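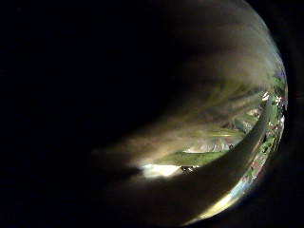
Low light on a close subject: a bright patch, with a green object beside it.

Hollix Clamp Task Light
Equipment review, Lernlow Craft and Study Center

The Center reviews small equipment before it is placed in the shared workrooms or added to the lending shelf. This review covers the Hollix Clamp Task Light, a compact lamp intended for handwork, reading and sorting at a table. Three units were purchased at the regular retail price and used in the evening workrooms through October. The manufacturer had no part in the review and did not see it before publication.

Small work at a table makes particular demands on a lamp. Hands come between the light and the work. Light-colored materials wash out while darker items next to them remain hard to tell apart, and strong colors can look flat or shift toward another shade. The ceiling fixtures in our workrooms were chosen for general use and offer little help with any of this. Members have asked for a lamp that can be brought close to the work, moved with one hand and put away when the table is needed for something else.

What is supplied

The box contains the lamp head and arm in one piece, a screw clamp, a weighted base for use where a clamp will not fit, a power adapter and a printed instruction sheet. The head and arm together weigh 374 grams. The base is packed separately and is noticeably heavier. No carrying bag is included, and members who borrow the lamp should return it in the original box, where the molded tray protects the joint at the head.

The finish is matte gray throughout. The cord leaves the back of the head and runs along the outside of the arm in two soft clips. On one of our units the lower clip came loose in the first week and had to be pressed back into place. It has stayed in position since that time.

Setting up

Assembly consists of choosing the clamp or the base and pressing the arm into it until it clicks. The instruction sheet shows this clearly. Removing the arm is harder than inserting it, and two staff members found that they needed to hold the clamp firmly against the table while pulling. Users with limited hand strength may prefer to leave the lamp in its mount.

The clamp opens wide enough for every table in the workrooms except the large cutting table, which has a deep rail under its edge. The clamp pads are rubber and left no marks on painted or varnished surfaces. The screw should be tightened by hand only. On the folding tables the clamp held well, although the tables themselves shake when leaned upon and the lamp shakes with them.

Light and controls

There are five brightness levels and three color settings, labeled warm, neutral and daylight. A single touch button on top of the head steps through brightness, and holding it down changes the color. The lamp remembers the last setting when it is switched off at the button. When it is switched off at the wall it returns to full brightness in daylight, which is an unpleasant surprise at close range in an otherwise dark room.

The lowest level is suitable for reading beside another person who is resting. The middle levels served for most purposes, including hand sewing, labeling and sorting small hardware. The highest level is very strong. With the head lowered near the table, white paper and white thread were too bright to look at comfortably, and fine detail on them disappeared. Raising the head or dropping one level corrected this in every case. We would have preferred a smaller step between the fourth and fifth levels.

Color was judged by comparing embroidery thread under the lamp with the same thread at a north window at noon. The neutral setting came closest overall. Greens were the most dependable and kept their depth at all but the highest level. Dark blue and black remained difficult to separate under the warm setting, and members matching dark thread should use daylight. Pale pink and beige moved closer together under warm light, enough that one skein was put back in the wrong drawer.

Shadows

The head is a short bar with the light source behind a frosted cover. It gives softer shadows than the single-bulb lamps it may replace, but it does not remove them. A hand held directly under the head still darkens the work beneath it. Best results came from placing the lamp on the side opposite the working hand, with the head low and angled inward across the table. Left-handed members should move the clamp to the right side before beginning. This takes very little time and makes more difference than any change in brightness.

Two people sharing one lamp across a table were less well served. One of them was always working in the shadow of the other's hand or looking toward the lit bar. For paired work the Center will issue two lamps.

The arm

The arm has a joint at the base and a second at the head, with a flexible section between them. Movement is smooth and quiet. The head stays where it is put when the arm is upright or leaning slightly. When the arm is stretched to its full reach the head sinks, slowly on two of our units and more quickly on the third. No adjustment is provided for this – the joints are sealed – and the fault, if it is one, must be tolerated or the lamp exchanged. We kept the third unit and have marked it for use with the base, where full reach is seldom needed.

Compared with the Cedetti Desk Bar

The workrooms have used the Cedetti Desk Bar for several years. It is a larger lamp with a wider head, and it spreads light more evenly over an open book or a sewing pattern. It has a fixed color and only a dimmer wheel for adjustment. The wheel is easier to use with gloves or full hands than the Hollix touch button, which failed to respond to damp fingers on a number of occasions.

For a single reader, or for work that covers a large part of the table, the Cedetti remains our first choice. For close handwork in a small area, the Hollix can be brought nearer to the work and gets in the way less. It also takes up far less room in the cabinet. Seven of them would fit on the shelf now holding our Cedetti lamps.

Accessories

Bensaid sells a clip-on magnifier that is described as fitting most bar-shaped lamps. It does fit the Hollix, with a small gap at one end, but its added weight makes the head sink even when the arm is upright. We do not advise using the two together. The Bensaid magnifier on its own stand works well beside the lamp and is available at the front desk.

Care and safety

The frosted cover may be wiped with a dry cloth. Lint collects along the seam on its lower edge and is best removed with a soft brush. The head became warm after an evening of use at the highest level but could be touched without discomfort. The adapter became somewhat warmer and should not be covered with fabric or papers. The cord is short for a room of this size, so an extension will be needed at the center tables, and it must be run along the table leg and not across the aisle.

Findings

The Hollix Clamp Task Light is approved for the workrooms and for the lending shelf. It is recommended for hand sewing, embroidery, beading, model work and the sorting of small parts. It is approved with reservations for reading, and it is not recommended for cutting large patterns or for any work shared between two people at one lamp.

Our main objections are the sinking head at full reach, the touch button's poor response to damp fingers and the return to full brightness after the power is cut. Borrowers are asked to switch the lamp off at its own button before unplugging it.

Lamps may be borrowed at the front desk with a current member card. Please report a loose cord clip when the lamp is returned.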